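Guides > Clavell floor loom heater > Section 4: Opening and closing the control box

4. Opening and closing the control box

This section explains how to open the control box of the Clavell greenhouse heater, change the fuse and the air filter, and close the box again. Please read the whole section one time before you take a tool in your hand. The work needs 15 minutes if you have done it before, and longer the first time.

You do not need to open the box for normal cleaning. For cleaning see Section 3.

CAUTION: Pull the mains plug from the wall socket before you start. To switch off with the green button is not enough. The terminals behind the fuse stay live as long as the plug is in.

CAUTION: After the plug is out, let the heater stand for 15 minutes. The metal shield at the outlet side becomes very hot in use and keeps its heat.

4.1 What you need

A cross-head screwdriver, size 2. A soft brush. A new filter mat, order number 167. A new fuse, only if the old one is blown. Do not use a powered screwdriver for the cover, it pulls the screws through the plastic too easily.

4.2 Taking off the cover

1. Put the heater on a flat table with the outlet side away from you. On a stone or metal bench, lay a towel under it.

2. Turn the thermostat knob fully to the left and pull it straight off. If it sits tight, put a strip of cloth behind it and pull on both ends of the cloth at the same time.

3. Take out the cover screws. The two long screws belong to the top, the short ones to the bottom. Keep them in separate cups. A long screw in a bottom hole will touch the fan housing.

4. Lift the bottom edge of the cover first, then move the cover up and away. Do not pull it towards you with force — the cable of the indicator lamp is only 17 cm long.

5. Unplug the lamp cable by its connector, not by the wires. Now the cover is free.

Lay plastic parts down on a light, clean surface, where a fallen screw is easy to find again. Before you go on, look at the screw places in the plastic. Small white lines around a hole can mean that the screw was tightened too much. A cover with a real crack must be changed, please do not glue it. 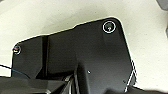 4.3 Changing the filter mat

1. Open the wire clip and take out the old mat. Hold it level, so the dust does not fall into the fan.

2. Brush the grille from inside to outside. Do not use water or compressed air.

3. Put in the new mat with the rough side to the outside and close the clip. You must hear a click.

Note: In a greenhouse with much potting soil or perlite, change the mat every November, before the heating season, and a second time after the season.

4.4 Changing the fuse

1. Press the fuse holder in and turn it a quarter to the left. It comes out with the fuse.

2. Put in a fuse of the same type. The type is printed on the label next to the holder. A stronger fuse is dangerous and the guarantee is lost.

3. Press the holder in and turn it back to the right.

If the new fuse also blows, do not try a third one. Send the heater to the workshop in Julham.

4.5 Closing

Connect the lamp cable, hang the cover in at the top and press the bottom edge in. Start all screws by hand before you tighten any of them. Tighten only until the cover does not move any more. Put the knob back on, with its mark to the left, and plug in the heater. The lamp must light when you press the green button.

Text of this section: Yulan Cai. Checked by Mehrangiz Heydari, 4/17/18.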